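Projects > Retby Shop > Progress reports

Retby Community Shop – progress report to the Solier Fund
Feb 19, 2022
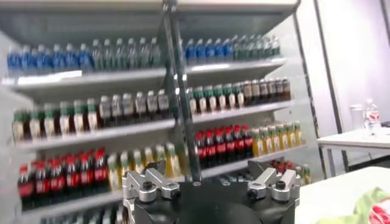 The new drinks shelving, filled and ready for business.

Hello all, and sorry this is a bit longer than the last one – there's a lot to tell you! The drinks corner you paid for is in and stocked, and I'm so pleased with it. It's a tall white open-front unit with a canopy over the top, and it makes the old trestle table look very sad indeed.

We went with Petrauskas for the fitting in the end (their quote came in at £627, delivery included, and Elura wanted £100 more for the same job). They were in and out in a morning, and I spent the afternoon on my knees with a cloth and a lot of boxes.

I've put the cola with the red caps and labels on the third shelf down, with the yellow bottles next to it, and then repeated the pair on the other side of the grey pole. The darker drinks have the shelf above, and the blue-capped bottles are right at the top with the green-capped ones. I did try it the other way up first, but Mum couldn't find the cola and told me so at some volume, so I moved the lot.

Takings on drinks were £66 in the first week, which I'm counting as a good start for this time of year. We haven't put up a single poster yet!

Still to do: price strips along the shelf edges (ordered, not arrived), a proper stock sheet so I'm not reordering from memory, and a decision on whether we carry anything in cans. I'd also like to ask if the £100 left in the signage line could go on a second stock trolley. The one we've got pulls to the left and I've the bruises to show for it.

Next report will be with you in April, with the full drinks figures and the receipts. Do pop in before then if you're passing.

Úna Gilmartin
Shop manager, Retby

Contact us | © Retby Community Shop | Back to top
We use cookies to keep this site working. Accept | Manage settings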